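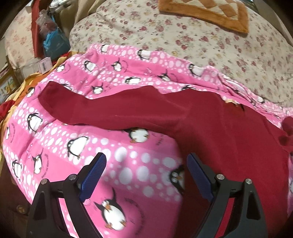

Progress Report 2: Sillov Creek Footbridge Renewal and Naming

Filed under: Council Projects / Grants and Reporting

Prepared for the regional infrastructure grants office by Selvaraj Navaratnam, project manager, Wistville Council
Tuesday, March 30, 2021

Status

The project is on budget. Construction is 7 days behind the program attached to the funding agreement. The delay arose in the northern abutment, where the existing footing was found to sit higher than shown on the original drawings. The revised footing detail has been checked by the structural engineer and accepted by council. No change to the grant amount is requested.

Work completed this period

The old timber deck and handrails have been removed. Both approach paths are closed and the signed detour by Etden Road is in place. The southern abutment has been poured and stripped. Excavation for the northern abutment is complete and reinforcing is being fixed.

Steelwork is being fabricated off site by Iordache. The two main beams have passed weld inspection and are waiting on galvanising. Delivery will be held until the northern abutment has reached its specified strength, as there is no suitable storage area beside the creek.

Naming

Council passed the naming by-law at its last ordinary meeting. The by-law has no effect on the path itself, which keeps its current name on both sides of the creek. Written notice has gone to the emergency services and the state place names register. The register entry is pending.

Submissions were open for 30 days. Most supported the name. Several asked that the existing plaque be kept, and the sign drawings now show it refixed on the southern approach – the wording will not be altered. One submission objected to the cost of new signs. Sign costs are met by council and do not form part of the grant claim.

Expenditure

The first instalment has been spent in full on demolition, design and the southern abutment. Invoices and proof of payment are in Attachment A. The second instalment falls due on completion of both abutments, and a claim will be lodged with the engineer's certificate. Contingency has been drawn on once, for the revised footing.

Risks

1. Creek level. Heavy rain would stop work in the northern excavation. Pumps are on site.
2. Galvanising. The plant has given a date but not a firm commitment. A further slip would move the crane booking.
3. Access. The detour adds distance for residents on the Etden side. Complaints have been few, mainly on lighting, and a temporary light tower has been hired.

Variation requested

Council asks that the practical completion date be moved to the end of July. This covers the present delay and allows for the crane booking. The acquittal date would move by the same period. A signed variation form is in Attachment B.

Next period

Pour and strip the northern abutment, take delivery of the beams, and begin deck installation. The deck will be inspected at 100 per cent of fixings before handrails go on – the earlier proposal to inspect a sample has been withdrawn at the engineer's request. The next report will include the inspection record and the updated program.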